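Home | Projects | Reports | Archive

Posted 9 September 2020
By Lena Nowicki and Riaan Botha

Does Anyone Put the Scissors Back? A Report on Shared Supplies at Hadgu Hall

Our project began with a missing stapler. Hadgu Hall has a supply room open to every student in the building, and by November of last year it held one glue stick and a great many empty boxes. Orathai Boonyarit, our adviser, suggested we stop complaining and collect data, a sentence she may now regret.

Method

We logged 2688 checkouts on a paper sheet taped inside the door. Borrowers wrote down what they took and when they returned it. The pen for the sheet was stolen in the first hour, so we tied the next one to a shelf.
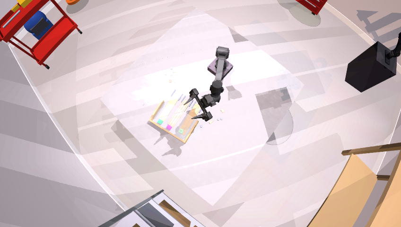

Storage turned out to matter more than manners. In the first half of the study everything lived in deep bins, where small items sank and were presumed dead. For the second half we switched to shallow trays. With a low wooden tray, like the one holding the pale sticks and slats, a person can see what is in it without digging, and can also see that someone has taken all the good ones. Charoen Wongsuwan redrew the shelf plan 3 times to fit the trays and has asked us to mention it.

Results

Of the 2688 items checked out, 1509 were signed back in. The rest were kept, lost, or returned by people who don't believe in paperwork. Scissors did worst. Rulers did best, possibly because there is little to do with a ruler once you have drawn the line.

We also interviewed 12 borrowers. Most described themselves as careful. Most of them also had our tape.

A long table with nothing stored underneath made returns easier, according to Ilse Van Acker, who ran the evening desk. People will put a thing down on a flat surface. Asking them to open a drawer is asking a lot.
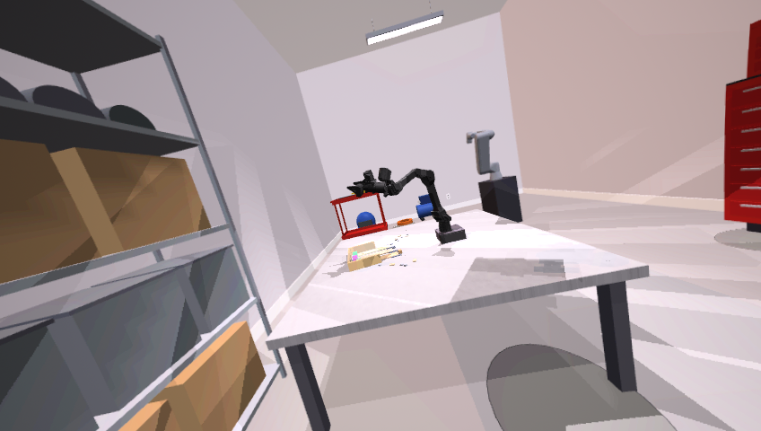
Limits and Next Steps

The sheet only records what people chose to write, including one entry for "the moon." We would like to repeat the study with labeled trays and a second sheet for returns. The stapler is still missing.

Contact: Hadgu Hall Student Projects Desk
Copyright 2020 Hadgu Hall Student Projects
Back to top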